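Jonatan Söderlund

Thread on the gripper fault we had in the laundry cell in December. A few people asked for the details, so I'm writing it up in one place. Long one.

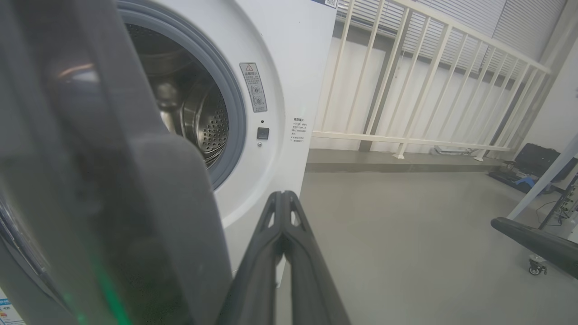 Wrist camera, gripper open at the washer. The drum and the door seal are the work area for this task.

Background for anyone new. We have one arm doing load and unload on a front-loading washer. The gripper has two fingers. The arm reaches through the door opening, closes on fabric, pulls it out, and drops it in a bin. Then it does that again until the drum is empty.

The fault: on run 1269 the gripper closed on the rubber door seal along with a towel, and the arm started its pull-out move with both of them in its grip.

It pulled the seal out of its groove along the bottom and dragged the whole washer toward the arm before it stopped. The washer moved 11 cm. I measured it from the tape marks on the floor.

No one was hurt. Leanne Sedgwick was at the desk with the stop button next to her. She hit it, but the arm had already halted on its own force limit by then. We know the order from the controller log.

So the force limit worked. It was just set way too high for this job. More on that further down.

First thing we did was nothing. Power stayed on, the brakes held, and we left the gripper closed while Leanne took pictures. If you open the jaws right away you lose the one piece of evidence you have, namely what was in them and how deep.

What was in them: a corner of towel and a fold of seal. The towel was on the inside, the seal on the outside. From the wrist camera you could only see towel.

Then the part I'm not proud of. To free it, I put the arm in hand-guide mode and pushed. Hand-guide went live with the seal still stretched, and the arm jumped back at me. Not far, but I had my left hand on the door rim. Got it out in time.

Agnes Strand does our safety reviews and she was pretty direct about this. Stored tension is the same as a loaded spring. Her rule now is that you take the load off first (push the washer toward the arm, two people, one at each side) and then you open the jaws. Hand-guide comes last.

She filed it as two separate incidents, the snag and the release. I argued for one. She was right. The second was the one that could have broken a finger.

Now the cause. My first guess was calibration. We had swapped the camera bracket the week before, and an offset of a few millimeters would put the lower finger right at the edge of the seal.

I spent a full day on that. Redid the hand-eye calibration twice and got the same answer both times. The offset was fine. Wrong guess.

Second guess was the door opening model. The planner treats the opening as a clean circle with a keep-out ring for the rubber. I compared the ring against the real seal, and the ring was okay too, as long as the seal was in its normal shape.

That last bit turned out to matter. A heavy wet towel hanging out over the bottom of the opening pushes the seal down and folds it inward. The rubber ends up inside the zone the planner thinks is free.

Pascal Strobel found it by going back through the recorded runs one by one. He pulled 176 where a towel was hanging over the lip before the grasp. In a lot of them the fingertip brushed rubber and slid off, and the run was logged as a success.

So it had been close to happening for weeks. We only logged whether the fabric came out. There was no field for touching the seal, so nothing flagged it.

Why was the force limit so high? It was copied from the Flarkex setup, where the same arm lifts filled crates. Someone brought the whole settings file over to save time. That someone was me, and the date on the file is mine too.

There was also a grip check that should have caught it. It compares finger gap to what we expect for fabric. Towel plus seal gives about the same gap as a thick bath towel. The check passed.

What we changed, in the order we did it:

Pull force limit cut way down, and it's now set per task. A settings file with no task name in it won't load at all.

A short test pull after every grasp. The arm backs up 2 cm and stops. If the force climbs like something elastic is attached, it opens the jaws right there. Fabric alone goes slack or slides. Rubber doesn't.

If fabric is over the bottom lip, the arm grasps that piece from outside the drum first and clears it. No reaching in past it. This costs us time on every full load and I'm fine with that.

Washer is strapped down. Hjørdis Kristiansen asked why it wasn't strapped on day one. I didn't have a good answer for her. It's heavy and it had never moved, so we stopped thinking about it.

Hand-guide mode is now locked out whenever the wrist sensor reads above a set load. You get a message telling you to unload first. Agnes tested it by hanging weights on the gripper and trying to get around it for an afternoon.

Damage, since people asked. The seal had a small tear and had to be replaced. The fingers were fine. One mounting screw on the gripper had backed out a little, and we can't say if that was from the pull or from before.

The replacement seal took a while to arrive from Moen, and we lost most of two weeks. We used that time to relabel old runs for seal contact. Boring work. Pascal did more than his share of it.

Status as of 27th January: the cell is running again with all of the above. The test pull has opened the jaws on real seal contact several times. It has also opened on a fitted sheet, because the elastic hem looks just like rubber to the sensor.

We don't have a fix for the sheets yet. Right now the arm lets go, tries one more spot, and then calls a person. Hjørdis wants to filter on how fast the force builds. I'd like to look at the wrist image during the test pull and see if the seal edge moves.

To the person at Indholm who asked if a softer fingertip would solve it – we tried one. It gripped the rubber better than the hard one did.

And to the question about just taking the seal off for development: Pitstead did that on their test washer, as far as I know. We talked about it and decided to leave ours on. The machines this is meant for all have one.

If you run anything similar, go look at your successful runs for contact you aren't logging. And check where your force limits came from. I can share the test pull thresholds, but they're tuned to our arm and our fingers, so don't paste them in as is.

Next job is the fitted sheets. Will add to this thread when there's something to report.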